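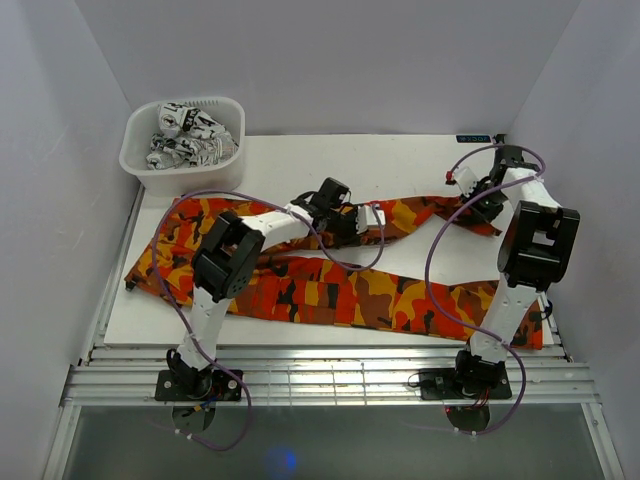

Textiles bench > Notebook > Garment folding

Wednesday, May 27, 2026

Camouflage trousers, red-orange and mustard colourway, Ekthorpe stock. Laid lengthwise on the white board, waist left, legs right.

Conditioned mass not taken, balance is still out for calibration. Board width 1,995 mm, checked with the steel rule before starting.

Notes on layout:

The front leg lies much flatter than the back one. The back leg bunches near the middle and tapers into folds towards the cuff. Smooth from the crotch outwards before bringing the legs together. Pulling from the cuff end only moves the fold along.

The print is a nuisance for finding edges. Black and reddish brown patches read as shadow, so a crease and a colour boundary look much the same under the overhead light. Use the seams for alignment and ignore the pattern.

Waist end is wrinkled and sits at a slant. Square it to the board first next time.

Fold sequence as per the Brouwer sheet: leg over leg, seat point tucked, then thirds. Target stack height 93 mm for 12 pairs, to suit the Fornow cartons.

To do: ask for a plain grey pair in the same cut. Relabel shelf 2.

Recent entries
Towel thirds, second batch
Cliltovis shirts, collar creep
Carton fit, Fornow small
Board surface, wipe-down log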